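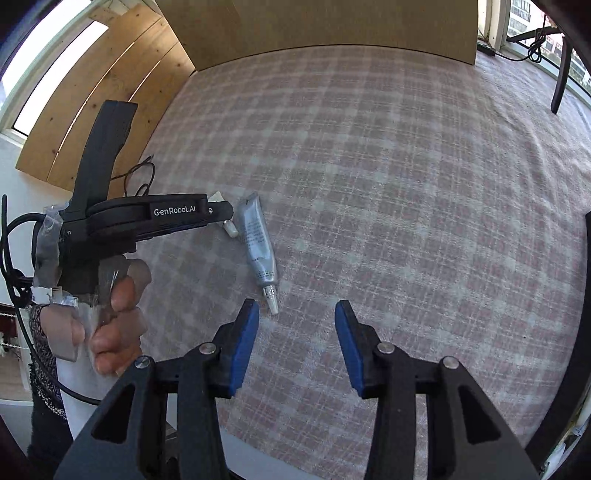

Parisi Perception Group, Barnitz

Last updated: June

4.3 Tracking tube pose under partial cover

Figure 3. Two tubes on the plaid cloth. The smaller one is partly hidden by the tip of the left gripper, and the larger one lies next to it in full view.

Squeeze tubes turned out to be the most rewarding objects in the whole study. A tube has a flat end, a round cap and a body that goes from one to the other, so its outline changes with every small roll. Many are shiny as well. Our first tracker, which fitted a single box to each object, lost the long axis as soon as a gripper tip crossed the middle of the body. Figure 3 is the kind of view that broke it: the pale end of the small tube shows on one side of the tip and the cap on the other, and the old code happily reported two objects.

The new tracker in Bonier keeps two anchors per tube, one at the crimped end and one at the cap, and joins them with a soft length prior. When the middle is covered, the anchors are still allowed to talk to each other. We were delighted by how far this simple change went! The planner asks only for the axis and the cap direction, and both can be recovered from the two ends alone. If one anchor is lost, the tracker holds the last length estimate for up to 10 frames and widens the uncertainty at each step. After that it gives up and asks for a new detection.

Gripper masks come from the joint model of each hand, drawn into the view before detection runs. This matters more than we expected when two hands are close together, as the mask of one is often the background of the other. We pad each mask by 3 pixels. Larger padding ate the crimped ends of small tubes, and smaller padding let the dark finger tips leak into the body.

The plaid cloth was a lovely stress test. Its bands make long straight edges, and an edge-based fit will lock onto them given half a chance. The wide lens bends those same bands toward the borders, so we undistort the anchor points after detection and leave the pixels alone. That saved us a full resampling pass, and the whole loop now runs at some 30 updates per second on the small Drudidov board.

The side-by-side case in Figure 4 is easier on the masks and harder on the association step. A white tube lies between the open fingers, a silvery one lies beside it at a similar tilt, and the lower end of the silvery one is behind the right finger. With both axes so close in angle, we match anchors by color first and by distance second. 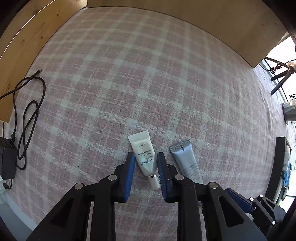

One reader of the draft asked whether color should come first at all, given that a shiny tube takes on the color of whatever is near it, and suggested letting the print on the tube break ties. It is a good point - we had tried print only as a detection cue. Adding it to the matching step is easy, but tiny lettering is often unreadable at our working distance. We now use print as a third vote, switched on when the text region is large enough, and keep color for the rest.

Figure 4. Neighboring tubes at similar angles, fingers open on either side of the white one.

The remaining failures share a cause. When both ends of a tube are covered at once, the length prior has nothing to hold on to and the axis drifts. Section 4.4 covers the planner's answer to this, a short backing-off motion of one hand until an end comes into view again.

7 comments | 30 shares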